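A thread on why small hard rooms make speech tiring to listen to, and which parts of that can be changed without building work. It's mostly Sabine's equation, with a few complaints about foam.

Sabine first. Reverberation time is 0.161 times the volume in cubic metres, divided by the total absorption. Total absorption is every surface area multiplied by its absorption coefficient, all added up. The result is in seconds.

The coefficient runs from 0 (everything comes back) to 1 (nothing comes back). Glazed tile and polished stone sit near 0.01 in the middle of the speech range. Painted plaster on brick is slightly better. Carpet on a decent underlay may reach 0.3 or so.

The equation assumes that sound arrives evenly from all directions. In a small domestic room it doesn't, especially if the ceiling absorbs and the walls don't. Treat the answer as an estimate. It's still a better guide than clapping and pulling a face.

Clapping does have one use, which is finding flutter echo. Two bare parallel walls 4 m apart give a round trip of 8 m, so a repeat every 23 milliseconds. You hear it as a zing or a buzz after the clap.

Flutter is local. Move 2 paces sideways and it may vanish. Check it where people sit and talk.

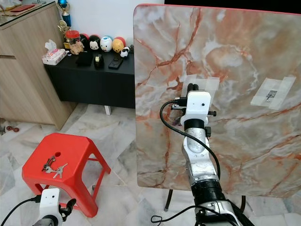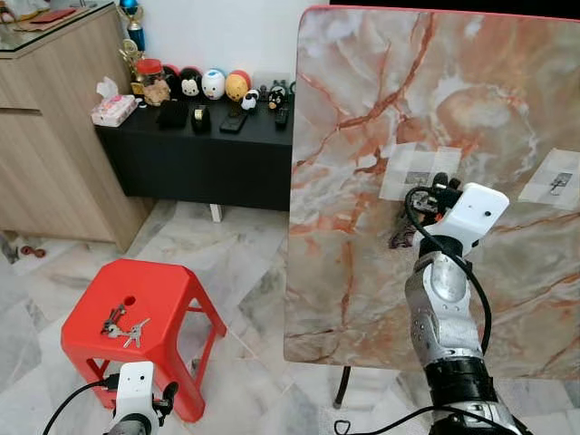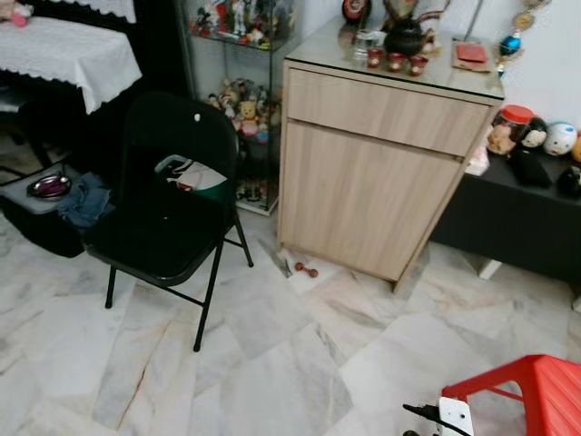 Consonants are what you lose first. Most of the information in s, f, t and th lies in the upper part of the speech range, up to 4,000 Hz and beyond, and those sounds are short and weak. Vowels are long and loud. In a live room the tail of each vowel runs over the consonant after it. A marble-tiled floor does nothing to shorten that tail. The padded seat and back of a folding chair do a little, and a lace-edged cloth on a table does so little that I'd leave it out of the sum. Thin cloth needs an air gap and some weight before it earns a line of its own.

On curtains, since people always ask. A light curtain hung flat against glass is close to useless. The same fabric at double fullness, hung a hand's width off the wall, is a different item in the tables. Heavy lined curtains are better again.

The gap matters because of where the air moves. At a hard surface particle velocity is zero, and a porous material works by friction on moving air. The most movement is a quarter wavelength out. At 1 kHz that's 8.6 cm. At 100 Hz it's 86 cm, and so thin materials do very little for bass.

Which brings me to foam tiles. Thin ones, stuck flat, take off the top end and leave the rest. The room ends up dull and boomy at once and people report that they "can't put their finger on it". Fewer panels, thicker and spaced off the wall, for the same money.

Worked case. Hanna Pawłowska asked me to look at the side room of the Hashmi hall in Claston, used for a language class. Plaster walls, vinyl floor on concrete, plastic chairs. The learners at the back were missing word endings.

I measured it on a Tuesday with nobody else in, using Plono on a laptop and a proper microphone. Empty it came to 1.3 seconds at mid frequencies. For teaching in a room that size I'd want it under 0.8, and lower if anyone has a hearing aid.

People are absorbers too. A seated adult in ordinary clothes is worth very roughly half a square metre of perfect absorption at mid frequencies, more in a winter coat. A class in February and a class in July are held in different rooms, acoustically speaking.

What went in: eight Clirner panels on two adjacent walls, at seated head height, on battens. Adjacent walls, so that each parallel pair has one treated face. That deals with the flutter in both directions. We left the ceiling alone — the fixings would have meant a lift and a day's closure.

Measured again: 0.75 at mid frequencies. At 125 Hz it barely changed, as expected. Male voices still sound slightly thick in the corners. Hanna's view is that the back row now answers first time, and I have no figure to set against that.

Shabnam Farooqui asks whether bookshelves count. Yes, modestly. Full shelves with uneven spines scatter the upper frequencies and absorb a bit. Behind glass doors they're a wall.

Also from Shabnam: egg boxes. No. Published tests show a peak somewhere in the middle of the range and not much either side. They burn well, too.

If you only do one thing, put a thick rug with underlay between the person talking and the people listening, then repeat the clap. Next thread will be bass traps, once I've redrawn the graphs.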